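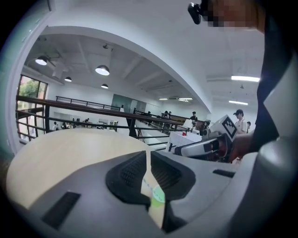 图6-1 手持式夹爪的指垫，垫面处有一条浅色纸条；中距离处为带方形标记的白色机械臂

Gimbridge技术学院
机器人应用与安全课程讲义
第六讲 薄片物料的释放失效与误动作处置
修订日期：2020年8月10日

6.0 本讲范围

本讲以Grimshaw实训楼发生的一起夹持故障为主线，讨论薄片类物料在夹爪张开后未能脱离指垫的情形，以及由此引出的一次人员进入作业区事件。两部分在时间上前后相连，在原因上各有来源，讲义分开叙述，课堂讨论时也请分开处理。

学习本讲之前，应已完成第三讲（末端执行器与接触力）和第五讲（停机类别与恢复程序）。凡第五讲已定义的术语，本讲直接使用。未参加第五讲现场演示的学员，不得参加本讲的实操部分，可先旁听课堂部分，待补做演示后另行安排。

本讲课堂部分为两学时，实操部分为三学时。实操部分按组进行，组别沿用第四讲的安排。

6.1 术语

释放失效：夹爪按指令张开，张开量达到设定值，而物料仍附着于任一侧指垫，或在附着后于非预定位置脱落。

残留附着：夹爪已离开放置点，物料或其一部分仍留在指垫上。残留附着属于释放失效的一种，单列的原因在于其后果会进入下一个动作循环。

假完成：控制程序依据夹爪开度、行程或时间判定动作完成，而物料并未到达预定位置。

示教段：操作者手持夹爪完成一次完整的取放动作所对应的记录，从夹爪接近物料起，至夹爪离开放置点止。

回放：机械臂依据示教段或由示教段得到的控制策略执行同一任务。

作业区：机械臂在当前程序下可能到达的空间，加上所持物料可能到达的空间，再加上防护规程规定的余量。作业区随程序变化，更换程序后应重新核定。

上述术语中，“假完成”在部分教材中归入传感故障。本课程不采用这一归类。在本讲案例中，夹爪开度传感器的读数始终正确，问题出在以开度代替物料状态作为判据。

6.2 系统构成

案例所涉系统由三部分组成。

第一部分为手持式夹爪，型号为Pelico教学型，由操作者手持使用。其指垫为黑色橡胶，表面有细密的点状纹理，嵌装于灰色壳体内。指垫纹理的作用是提高与硬质物料之间的摩擦，对纸张、薄膜、标签一类物料的影响将在6.5节讨论。

第二部分为机械臂及其末端夹爪。末端夹爪采用与手持式夹爪同一规格的指垫，以便示教段与回放之间的接触条件尽量一致。应当注意，规格一致不等于状态一致。指垫的磨损、积尘和残胶在两侧各自发展，案例中的一项重要差异即由此产生。

第三部分为Zalter控制单元，负责接收策略输出、执行轨迹、监视夹爪开度和关节力矩，并与外部停机回路相连。Zalter单元在本课程中使用学院自编的配置文件，配置文件的变更须经实训楼登记。

三部分之间，手持式夹爪与Zalter单元不存在实时连接。操作者手持夹爪时的任何动作都不会直接引起机械臂运动。这一点在安全上有其意义，也容易造成误解：手持夹爪处于停用状态，并不说明机械臂处于停机状态。6.8节所述事件与此误解有关。

6.3 任务说明

任务为纸条分拣。纸条为窄长形，部分纸条上贴有圆形不干胶标贴。操作者或机械臂从料台上夹取纸条，移至放置托盘上方，下降，张开夹爪，后退。托盘为浅口，允许纸条有一定的角度偏差，不允许纸条搭在托盘边缘之外。

任务选用纸条出于教学考虑。纸条重量极小，夹爪张开后几乎没有足以克服附着的重力；纸条可弯曲，夹持部分与悬垂部分的运动并不同步；标贴使纸条局部变厚，且标贴边缘如有翘起，可能露出胶面。三种因素单独出现时均容易识别，同时出现时相互遮掩，适合用来训练故障分析。

任务对速度没有要求。学员常在练习中自行加快动作，尤其是张开后的后退段。后退速度对释放有直接影响，凡未经说明而改变后退速度的记录，均按无效处理。

6.4 故障经过

在准备阶段，共记录示教段1460段。记录完成后，由实训楼按统一标准复核，其中143段被标注为“释放异常”。标注标准为：夹爪张开后，纸条未立即脱离指垫，由操作者以抖动、旋腕、贴蹭托盘边缘或另一只手辅助等方式使其脱离。

这143段在当时没有被剔除。复核记录的理由一栏写明，上述各段的最终结果均为纸条进入托盘，符合任务完成条件，故予以保留。该项决定依据当时有效的规程作出，程序上没有瑕疵，规程本身则存在缺口，修订情况见6.9节。

在回放阶段，机械臂执行任务294次，其中19次发生释放失效。按失效后的表现，19次可归为下列情形：

甲类，纸条附着于一侧指垫，随夹爪后退离开托盘，在返回途中脱落。
乙类，纸条附着于一侧指垫，未脱落，被带回料台上方，与下一条纸条一同被夹取。
丙类，机械臂在托盘上方出现小幅往复运动，纸条脱落，落点超出托盘。

甲类最多，丙类最少。乙类的数量虽不及甲类，其后果却较为严重，原因在于它使后续循环的夹持厚度发生变化，而程序对此没有检查。

丙类的往复运动最初被当作控制不稳定上报。维护人员对Zalter单元的参数进行了检查，未发现异常，随后将该动作与示教段对照，确认其形态与操作者抖动夹爪的动作相近。策略从保留的异常段中取得了这一动作，并在部分情况下予以再现。操作者抖动夹爪时能够看到纸条，也能随时停止；机械臂再现该动作时，并没有与之对应的停止依据。

在全部19次失效中，程序均报告“完成”。即本讲所称的假完成。首次失效发生后，系统继续运行，直至有人在现场看到料台上方夹爪间有两条纸条重叠，方才停机。停机采用的是第五讲所述的受控停机，停机过程正常。

6.5 原因分析

6.5.1 接触面因素

指垫的点状纹理在夹持硬质物料时以局部压强提高摩擦。对纸条而言，情况有所不同。夹紧后纸条受压，会顺应纹理产生细微变形，夹爪张开的瞬间，纸条与指垫之间的分离并非在整个接触面上同时发生。如一侧先行分离，纸条便留在另一侧。两侧指垫状态越接近，哪一侧先分离便越难预先确定。

接触面还受到残胶的影响。检查时，在机械臂一侧的指垫纹理凹处取得了少量胶质残留，手持式夹爪一侧的残留较少。两侧清洁记录显示，手持式夹爪每次使用后均擦拭，机械臂末端则按周期清洁，周期依硬质物料的使用经验制定，未就带标贴的纸条作出调整。

6.5.2 物料因素

标贴的位置决定其是否进入夹持面。标贴靠近纸条下端时，如夹爪从上部夹取，标贴处于悬垂段，对附着影响较小，对摆动影响较大；如夹爪从下部夹取，标贴可能被压入指垫。示教段中两种取法都有，操作者在取法上没有统一要求。

纸条批次之间的差别未作记录。事后无法判断失效是否集中于某一批次。在分析报告中，此项列为“不能确定”，没有据此下结论。学员撰写报告时应注意这种处理方式：缺少记录的因素应当写明缺少记录，不得以推测补足，也不得因其无法核实而略去不写。

6.5.3 动作因素

示教时，操作者在张开夹爪后常有短暂停顿，待纸条脱离后再后退。停顿长短因人、因次而异。生成策略前对示教段作过时间归整，停顿被压缩。压缩后的轨迹在几何上与原轨迹一致，在时间上失去了等待的部分。

操作者并不认为自己在“等待”。在随后的说明会上，多名操作者表示没有注意到停顿的存在。此类无意识动作往往承担着实际功能，在数据处理中却容易被视为冗余。课堂上将播放归整前后的轨迹曲线，请学员留意开度达到设定值之后、后退速度上升之前的一段。

6.5.4 判据因素

程序的完成判据为夹爪开度达到设定值并保持规定时间。该判据沿用自方块搬运任务。方块在夹爪张开后依靠自重脱离，开度与释放之间的对应关系可靠；纸条不具备这一条件。

从严格意义上说，前三类因素解释了释放失效为何发生，判据因素解释了失效为何未被发现。两者应分别整改。仅改善接触面而不改变判据，失效次数可能减少，剩余的失效仍将以“完成”上报，且由于次数减少而更难引起注意。

6.5.5 数据因素

143段异常示教段的保留，使策略包含了补救动作。本课程并不主张一律剔除含有补救动作的记录。补救动作有其价值，前提是策略能够获得触发补救的信息，即能够判断物料是否仍在指垫上。在案例系统中，这一信息未被可靠地提供，补救动作因此成为没有条件的动作。

处理方式有两种：一是剔除异常段，另行设计释放检查与补救程序；二是保留异常段，同时增加物料状态标注，并验证策略确能区分两种状态。实训楼在整改中采用第一种方式。第二种方式列入高级课程，本讲不作要求。

6.6 分析方法：从现象到判据

故障分析应按下列次序进行。各步骤之间不得跳越，后一步的结论如与前一步的记录冲突，应退回前一步重新核对。

第一步，固定现场。停机后保持夹爪开度和物料位置不变，先作文字记录并留存影像，再行取出物料。乙类失效尤其依赖现场状态，夹爪一经复位，两条纸条的相对位置即不可恢复。

第二步，列出程序认为发生的事情。由Zalter单元导出事件记录，逐条抄录，不加解释。

第三步，列出实际发生的事情。以现场记录、影像和目击说明为依据，同样不加解释。目击说明与影像不一致时，两者并列。

第四步，找出两张清单首次分开的位置。首次分开之处通常早于故障被发现之处。案例中，故障在料台上方被发现，而两张清单在托盘上方已经分开。

第五步，就首次分开的位置提出可能原因，并为每一原因写出一项可以将其否定的检查。无法写出此类检查的原因，移入“待定”一栏。

第六步，执行检查，记录结果，包括未得到预期结果的检查。

第七步，提出整改，并指明整改对应哪一项原因。一项整改如不能对应任何已确认的原因，可作为预防措施提出，但不得列为故障的解决办法。

学员在第二步和第三步中最常见的错误，是把解释写入事实。例如“夹爪没有夹好”属于解释，“夹爪开度为设定值，纸条位于一侧指垫表面”属于事实。批阅时将逐句检查这一点。

6.7 指垫检查规程

本规程适用于手持式夹爪和机械臂末端夹爪。检查机械臂末端夹爪之前，必须完成停机并取得进入许可，许可由当班指导人员签发。

一、目视检查。观察指垫表面是否平整嵌入壳体，边缘有无翘起，纹理有无磨平、堵塞或划伤。检查时应使用侧向光。正面光下纹理凹处的残胶不易辨认。

二、触检。戴薄手套，以指腹轻压指垫后缓慢离开。如有牵拉感，记录位置。触检不得在夹爪上电状态下进行。

三、纸条试验。取洁净、无标贴的试验纸条一条，置于两指垫之间，闭合，保持，张开，观察纸条是否自行脱离。随后以带标贴的试验纸条重复，标贴须完全进入夹持面。两次试验均应自行脱离，任一次未脱离即为不合格。试验后的纸条不得再用于任务。

四、清洁。以指定清洁剂和无绒布沿纹理方向擦拭，随后以洁净干布擦拭一次。不得使用刀片、金属刷或砂纸。不得以手指直接抹除残胶，皮脂会改变橡胶表面状态。

五、复检。清洁后重复纸条试验。仍不合格者，更换指垫。

六、登记。登记内容包括指垫编号、检查结果、清洁与否、更换与否。两侧夹爪分页登记，对照时按编号查阅。

手持式夹爪的检查不需要进入许可，但不得在作业区内进行。学员为图方便，在料台旁边检查手持式夹爪的情况曾多次出现，今后一经发现，该组当次实操中止。

6.8 人员进入作业区事件

6.8.1 经过

释放失效发生后的第二次停机期间，一名操作者完成了手持式夹爪的清洁，返回料台整理散落的纸条。此时机械臂处于暂停状态，末端停留在料台与托盘之间。控制位的另一名人员未接到通知，认为现场已经清理完毕，按下继续键。机械臂以教学限速开始返回料台。

操作者的手臂位于料台上方。机械臂开始运动后，操作者收回手臂，控制位人员同时按下停止按钮。双方没有接触，无人受伤。依学院规程，该事件按“未遂事件”上报。

6.8.2 有关状态的认定

事件中出现了三种对同一状态的不同理解。

操作者认为系统已停机，依据是机械臂静止，并且手持式夹爪已断电。前文6.2节已说明，手持式夹爪与Zalter单元之间没有实时连接，其断电不能证明机械臂的任何状态。

控制位人员认为系统处于暂停，依据是控制界面显示。这一认定正确，但对作业区内有无人员的认定没有依据。

指导人员认为系统处于停机并已开放进入，依据是前一次停机签发的进入许可。该许可在恢复运行时已经失效，纸质许可未被收回。

机械臂静止时，正常等待、暂停、受控停机和保护性停机在外观上没有区别。任何人不得以机械臂静止作为进入作业区的依据。

6.8.3 手持夹爪操作者的特殊风险

手持夹爪的操作者具有若干不同于一般操作人员的风险，应予单独说明。

其一，注意力集中于指垫附近的小范围。夹取纸条一类细小物料时，操作者的视线长时间停留在夹爪前端，对机械臂所在方向的变化察觉较迟。

其二，单手或双手被占用。持有夹爪的手不便触及停止按钮，放下夹爪需要时间。

其三，夹爪延长了手臂的到达范围。操作者身体位于作业区外时，夹爪前端可能已进入作业区。核定人员站位时，应以夹爪前端计算。

其四，示教位置与回放位置常设在同一料台附近，以保持条件一致。这种布置对数据质量有利，对人员隔离不利。凡采用此种布置，示教与回放必须分时进行，两者之间须完成状态交接。

6.8.4 开放空间中的作业

在设有走道、栏杆和公共区域的大型室内空间内开展实训，旁观人员、相邻小组人员和过路人员可能同时出现。栏杆和隔断的设置如非出于机器防护目的，不得视为机器防护。判断一道隔断能否作为防护，应核对其位置是否在作业区之外、能否阻止肢体伸入，以及打开或移开时能否触发停机。三项中有一项不满足，即按无防护处理。

旁观人员应停留在指定区域。指定区域由当班指导人员在开始作业前划定并口头告知。旁观人员需要靠近观察夹爪时，应由指导人员将夹爪带至指定区域，或在停机并签发许可后引导其进入。

6.9 整改措施

以下措施已在实训楼实施，本课程实操部分按此执行。

完成判据方面。取消以夹爪开度作为唯一判据。在夹爪后退之后增加一次物料检查，检查对象为指垫表面和托盘。任一检查未通过，程序转入保持状态并提示人工处理，不得自动进入下一循环。检查装置不能给出结果时，按未通过处理。

动作方面。张开后的等待段在时间归整中予以保护，不得压缩。后退分为两段，首段低速，确认分离后方可进入次段。

数据方面。复核规程增加“过程异常”类别，与“结果异常”并列。结果合格而过程异常的示教段，不得直接进入训练集，应由复核人员写明处置意见。前述143段已全部移出，单独存档，供教学使用。

维护方面。机械臂末端指垫的清洁由按周期改为按次，处理带标贴纸条的任务结束后必须清洁。两侧指垫均应在任务开始前通过纸条试验。

物料方面。纸条按批登记，标贴翘边者剔除。夹取位置统一为避开标贴的一端。

人员方面。进入许可改为挂牌制，持牌者本人挂牌，本人摘牌，不得代摘。控制位在挂牌期间不得按继续键。恢复运行前，控制位人员须口头询问作业区内有无人员，并得到现场人员明确答复，无答复视为有人。

标识方面。在控制位和料台两处加装状态显示，分别标明运行、暂停和停机。状态显示仅作辅助，不能代替挂牌。

整改措施实施后，尚未积累足以与整改前比较的回放记录。讲义不对改善程度作出判断。比较工作安排在下一年度1月的实训周进行，届时采用同一任务和同一判定标准，结果另发。

6.10 状态交接用语

示教转回放、回放转示教、停机转恢复，均应使用下列固定用语。用语不得简化，不得以手势代替。

示教结束时，操作者报告：“示教结束，夹爪已放回，人员已退出。”
控制位复述：“示教结束，夹爪已放回，人员已退出，牌已清。”
指导人员确认：“可以回放。”

回放暂停后需要进入时，现场人员请求：“请求停机进入。”
控制位执行停机后答复：“已停机，可以挂牌。”
现场人员挂牌后报告：“已挂牌，进入。”

恢复时，现场人员报告：“已退出，已摘牌。”
控制位询问：“作业区内有无人员？”
现场人员答复：“无人。”
控制位报告：“准备恢复。”经指导人员确认后方可执行。

如任一环节答复与固定用语不符，应从该段第一句重新开始。练习初期此种重复会占用较多时间，课时安排中已予考虑。

6.11 实操安排

实操以小组为单位，设操作、控制、记录三个岗位，中途轮换。轮换须在停机状态下进行，并完成一次完整的状态交接。

第一阶段为指垫检查。各组按6.7节完成手持式夹爪和机械臂末端夹爪的检查与登记。末端夹爪的检查由指导人员在场监督。

第二阶段为示教。各组以手持式夹爪完成规定数量的取放动作，由记录岗逐段填写过程是否异常。记录岗不得提示操作岗改变动作。出现纸条附着时，操作岗按自己的习惯处理即可，记录岗如实记录处理方式。

第三阶段为回放。由指导人员从各组示教段中选取若干段执行。执行期间，操作岗和记录岗均应位于指定区域。出现释放失效时，由控制岗停机，全组按6.6节第一步固定现场，未经指导人员同意不得取出纸条。

第四阶段为停机进入演练。由指导人员宣布一项假定故障，各组完成停机、挂牌、进入、处理、退出、摘牌、恢复的全过程。

着装要求与第二讲相同。长袖者应将袖口扣紧，不得佩戴手链、长挂绳及其他可能被夹爪或机械臂勾挂的物品。工作牌应夹于上衣，不得挂于颈前。

6.12 报告要求

每组提交分析报告一份。报告应包括：两张清单（程序认为发生的事情、实际发生的事情）；首次分开位置的说明；可能原因与对应检查；检查结果；整改建议及其对应原因；缺少记录的因素。

未在实操中遇到释放失效的小组，可使用实训楼存档的甲类或乙类记录完成报告，须在首页注明。丙类记录不供选用。

报告不得出现对个人操作水平的评价。涉及人员动作时，以岗位名称指代。事件记录的用途是改进系统和规程，凡以报告内容追究同组成员责任的，课程组不予受理。

数据引用须注明来源。引用本讲案例中的示教与回放数据时，应同时给出总数和异常数，不得只给比例。两组数据的判定标准不同，前者为过程异常，后者为释放失效，不得相加，也不得以两者比例之差说明机械臂优于或劣于操作者。

报告于实操结束后一周内交至Grimshaw实训楼资料室，纸质一份，电子文件一份。指垫检查登记表的复印件附于报告之后，原件留存实训楼。

6.13 与后续课程的衔接

第七讲讨论柔性物料的状态检测，包括指垫表面检查装置的安装位置、光照条件和误报处理。请各组保留本讲实操所用的试验纸条样品，装袋并注明批次，第七讲课前交指导人员。

第八讲讨论多岗位作业中的许可管理，6.8节事件的时间线将作为该讲材料再次使用。学员应预先阅读挂牌规程全文，并携带本人挂牌到课。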